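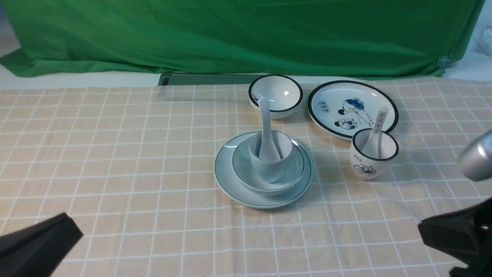 Figure 1. Beige checkered tablecloth and green cloth backdrop.

Out-of-Date Microchip Records for Cats and Dogs in Lalbridge

Final Project Report
Companion Animals and Community, Lalbridge College

Project team: Vinh Thái, Phúc Đoàn, Kamran Rind
Faculty advisor: Gwenllian Eynon
Cooperating sites: Bellow Animal Shelter; Đặng Veterinary Clinic

Abstract

A microchip can help a lost pet return home only when the contact details linked to it are current. This project examined 3,373 microchip records for cats and dogs registered to Lalbridge addresses and found that 2,035 of them, or 60.3 percent, led to a working contact for the current owner. The remaining 1,338 did not. The team also interviewed 84 pet owners to learn how records fall out of date. The most common reason given was that the owner did not know the registration had to be updated separately from the records held by a veterinarian. The report recommends a record check at the yearly vaccination visit and a change to the adoption paperwork used at Bellow.

1. Background

A microchip is a small device placed under the skin between the shoulder blades of a cat or dog. It carries a number and nothing else. The number has to be looked up in a registry, and the registry has to hold a telephone number or address for the person who is responsible for the animal. If the owner moves, changes phone service or gives the pet to a relative, the chip continues to scan normally while the record behind it becomes less useful.

Shelter staff at Bellow had noted this problem for several years before the project began. Animals arrived with chips that scanned correctly but led to disconnected numbers or to a former owner in another state. These animals were held for the full stray period and then made available for adoption, even when there was reason to believe that a household in the area was looking for them. The shelter did not have staff time to study the matter and asked the college whether a student group would take it on.

Local registration is handled through Dillero, a regional registry used by both cooperating sites. Pets registered elsewhere were not included in the study.

2. Research Questions

The team agreed on two questions with the advisor in January.

First, what share of Lalbridge records in the registry can be used to reach the current owner?

Second, what do owners understand about their duty to keep the record current, and at what point do they stop doing so?

A third question, on the difference between cats and dogs, was considered and later dropped. The species field had been left blank in a large number of older records, and the team did not believe that a fair comparison could be made.

3. Methods

3.1 Record review

Dillero supplied a list of 3,373 active records with a Lalbridge address. Owner names were removed before the list reached the team. Contact attempts were made by shelter staff using a script written by the team and approved by the college. Each record was tried at 2 different times, once during the workday and once in the early evening. When a telephone call was not answered, a text message or e-mail was sent if the record allowed it. A record was counted as working when the person reached confirmed that he or she still kept the animal or had kept it until its death.

Phúc Đoàn maintained the results sheet and checked it against the call log at the end of each month. Entries that did not match were returned to the shelter for a second look.

3.2 Interviews

Interviews were held with 84 owners who had brought a cat or dog to the Đặng clinic for a routine visit. Participation was voluntary, and front desk staff handed out a one-page notice before the appointment. Vinh Thái and Kamran Rind conducted the interviews in the waiting area and, when that was crowded, in a side office. Most lasted less than ten minutes. Interviews in Vietnamese were offered, and several owners chose them.

Owners were asked whether their pet had a chip, who had placed it, whether they could name the registry, and when they had last looked at the record. They were also asked what they would do first if the animal went missing. The last question was added after the advisor reviewed the draft and it proved to be the one owners had the most to say about.

4. Results

4.1 Record review

Of the 3,373 records, 2,035 led to the current owner. The 1,338 records that did not were sorted as follows:

Telephone number disconnected or belonging to another person, with no other contact that worked: 611
Person reached no longer had the animal and could not give details for the new owner: 402
No owner contact ever entered, with only the shelter, breeder or clinic listed: 325

The last group was larger than the team had expected. In these cases the chip had been placed and the number activated, but the second step, in which the new owner adds personal details, was never completed. Many of the records in this group came from adoptions. Under the procedure in use at the time, the adopter was given a card with the chip number and was asked to register at home.

4.2 Interviews

Thirty-seven of the 84 owners did not know that the registry was separate from the clinic. They had given the clinic a new address after moving and believed that this also updated the chip. Twenty-nine knew that the registry was separate but had not thought about it after the first year. The other 18 had checked their record within the past twelve months, and most of these had done so after an earlier pet was lost.

A number of owners believed that a chip could show the location of the animal. One owner of an older indoor cat said she had not bought a collar tag because "they can see where he is anyway." The team had not planned a question on this point and therefore cannot say how common the belief is. It came up often enough that the clinic has added a sentence about it to its new-patient handout.

When asked what they would do first if a pet went missing, most owners said they would search the street and post to a neighborhood group. Calling the shelter was mentioned less often. Very few mentioned the registry, where an animal can be marked as lost.

5. Discussion

The results suggest that the weak point is the handover. A record is most likely to fail when an animal changes homes, either at adoption or when it passes informally between friends and family members. Moving to a new address is the next most likely point, and here the owner has often made a real effort but has informed the wrong office.

Định Chu, intake supervisor at Bellow, reviewed the findings with the team in April. She noted that the shelter had long assumed cost was the main barrier. Owners in the interviews seldom mentioned cost, and basic updates to a Dillero record are free of charge. She also pointed out that staff at the intake desk sometimes scan a chip only once. Chips can move under the skin — down toward the elbow in some dogs — and a single pass between the shoulders may miss them. This was outside the scope of the project but should be studied.

6. Limitations

The interviews took place at one clinic, and owners who make routine visits may be better informed than those who do not. Records were reviewed during one semester, and a person who did not answer may simply have been away. Some owners may also have declined to respond to a number they did not recognize, so the share of working records may be higher than reported here. Pets without chips were not studied.

7. Recommendations

For Bellow: Complete the registration at the adoption desk, with the adopter present, before the animal leaves the building. The take-home card should be kept as a reminder only.

For the Đặng clinic: Scan each animal at the yearly vaccination visit, read the number aloud to the owner and ask whether the registry details are current. A change of address given at the front desk should prompt the same question.

For owners: Keep a collar tag on the animal in addition to the chip, save the chip number in a telephone, and update the registry in the same week as any move.

8. Acknowledgments

The team thanks the staff of both cooperating sites for their time, in particular the evening callers at Bellow, and thanks Gwenllian Eynon for her comments on three drafts of the interview guide. The call script and the interview guide are available from the department office on request.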